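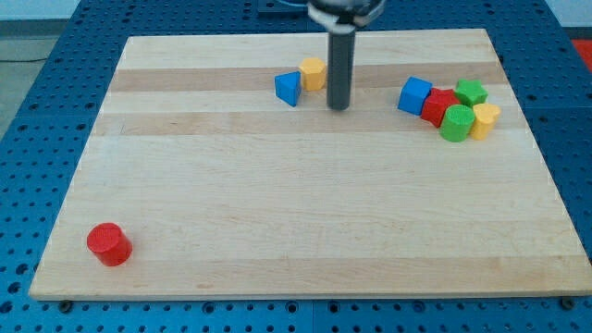 Pre-run check, Cirton pushing study, 17/10/2023. Our method learns from plain-language corrections given while the arm is moving, so a sloppy start spoils the result long before anyone spots it. I like a real mix on the board, and the red cylinder off in the lower left, well away from the others, makes for a lovely long push!

Board edges and corners: OK. Please run a hand along them anyway.
Tool tip clearance: OK, over the full reach.
Emergency stop: OK, tested from both chairs (thank you, Chie Yoshida, for your patience).
Speed limit: 40 mm per second, OK.
Log disk: space for 300 episodes. Fine for now, clear it in November.
Recheck after 12 runs.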